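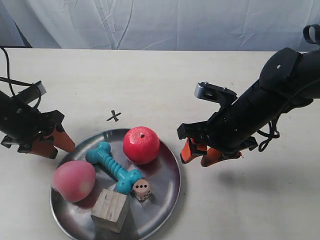 October, bench 2, started 9.40

Tray task again, both arms. Siiri Vanags driving, me on the log. The aim for this batch is one object out of the tray and onto the X, then back, with either arm allowed to start.

Objects today include the apple, peach, teal bone, die and wooden block. The bone is the one I want more of. Left arm takes it by the near knob and it swings, so Siiri is now going for the ribbed middle. Slower, but the lift is cleaner.

Count before we started: 1,638 episodes on disk, 62 of them flagged. Went through the flagged ones over coffee. Mostly late starts, where recording began with the gripper already closing. Dropped those, kept the fumbled grasps that recovered -- Teodoro wants them in.

Target for the tray set is 1,000 clean episodes with the die included. It gets missed out too often when the operator chooses freely, so object order now comes from the list.

Right arm lagged on the leader at 11.15. Restarted the Stillach node, fine after.

To do:

- redo X if it wears
- ask Teodoro Dalisay whether a touch on the rim counts as a fail
- copy to Landberg before leaving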